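From: Zuzana Paulík
To: divemura-users
Date: 4/24/24
Subject: Re: [divemura-users] how many demos per task before it's worth training?

Nabil Hourani wrote:

> We have Divemura running in sim with the stock tabletop tasks and are
> about to start collecting our own. Two questions before I put people
> on it. First, how many demonstrations per task did you record before
> the policy did anything useful? Second, do you keep the episodes where
> the operator fumbles the grasp and tries again, or throw them out?
> We are teleoperating with the Virk handset if that matters.

Hi Nabil,

We settled on 100 recorded episodes per task, across 8 tasks. With fewer than that the policy would reach for the right object and then close the fingers too early or too high. I would not read too much into the number. It depends a lot on how much you move things between episodes, and in our January batch we hardly moved them at all. That batch trained fine and then fell over as soon as the objects were turned by a few degrees. We ended up recording it again from scratch.

On fumbles: we keep them if the operator recovers and finishes the task, and we tag them. We drop the ones where the object leaves the table or the operator gives up. For the pick-and-hold task that left 96 usable episodes out of the first 100, so I recorded 8 more to replace the bad ones and have some slack. All of those were good, so the set on the server has 104. The loader doesn't care if the tasks are uneven by that much.

The Virk handset works, but check the dead zone on the trigger. Ours was set wide, and every grasp in the early logs has a flat stretch before the gripper command changes. The policy learned the pause. If you see your arm waiting above the object for no reason, look there first.

Also write down your reset rules before anyone starts. We had two operators and they had different ideas of what "random placement" meant. One of them kept everything near the middle of the table, and you could see it in the plots once we split the data by operator. Now the reset script draws the poses from a file and the operator only presses start.

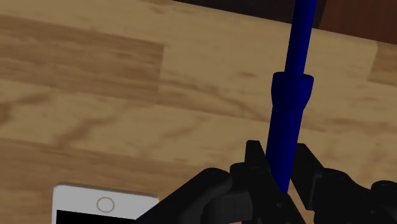 Pick-and-hold is the task I'd suggest you record first. It is short, success is easy to check and it shows problems in your setup quickly. We leave other objects on the table during these episodes and don't ask the operator to avoid passing over them. With the long blue tool held upright between the fingers, part of the gripper covers a corner of the white phone in this view, and I want that kind of overlap in the data. We tried a version with only the target object on the table and the policy was much worse when we put the others back. The instruction text stays the same in every episode of the task - we vary the wording later, at training time.

Storage was less of a problem than I expected. We write everything in the Flernine format and convert once at the end. Do save the raw joint states even if you plan to train on end-effector poses. We changed our minds about that halfway through and were glad to have them.

I can't share the full set yet because the Giradley object meshes are under a separate license, but I can send you the reset script and the tagging sheet. Tell me which version of Divemura you are on, the config keys changed in the last release.

Zuzana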